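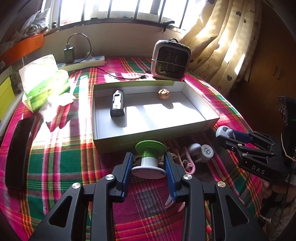 A cookie on the tartan cloth, Kultport, 27/07/2024

The open day at the Zudeo foundation began with a talk by Soledad Esteban on divided towns and the right to cross a border for work. She spoke for 56 minutes without notes. Some 60 people came, and I found a chair only near the door.
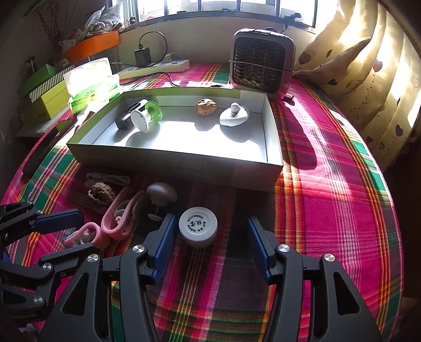

After her, Leire Lozano answered questions on the boycott motion which the council rejected in May. Her neighbour on the panel, Bogumił Czerwiński, did not agree with her – he called the motion an empty gesture. The petition has 587 signatures and stays open at the front desk.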